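Cleaning and drying plastic food tubs so the smell doesn't come back

Plastic tubs hold on to the smell of curry, onions and fish long after they look clean. Most of it sits in a thin film of grease, so the job is to shift the grease first and deal with the smell second. A shallow tray is handy for keeping small pots and their lids together while you work.
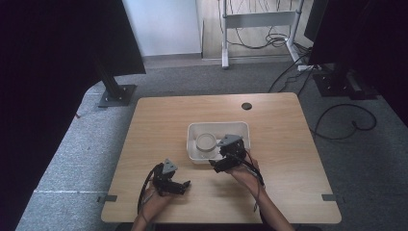 **Kátia Vieira**

## What you need

- Washing-up liquid
- Bicarbonate of soda
- A soft brush, such as an old toothbrush
- A clean tea towel

## Wash

1. Wipe out any oil or sauce with kitchen paper.
2. Fill the tub with warm water and a squirt of washing-up liquid. Leave it for 3 minutes.
3. Wash with a soft cloth. Scourers scratch the surface, and scratches hold grease.
4. Rinse and smell it. If it's fine, go straight to drying.

## Treat the smell

Mix two tablespoons of bicarbonate with enough water to make a loose paste. Spread it over the inside and leave it overnight. Rinse well the next morning.

For tomato stains, put the tub on a sunny windowsill for a day. I did a batch of old Parnholm tubs this way in May and the orange had nearly gone by teatime.

## Don't forget the lid

Lids cause more trouble than tubs. Food gets into the step inside the rim and into any raised lettering. 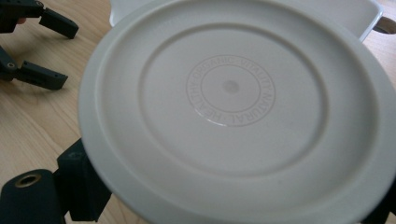

*2 min read*

Run the brush round each ridge with a little neat washing-up liquid, then go over the lettering in small circles. If the lid has a rubber seal that comes out, take it out and wash it separately.

## Dry and store

Stand everything on its edge on the tea towel until fully dry. Store tubs with the lids off, stacked by size.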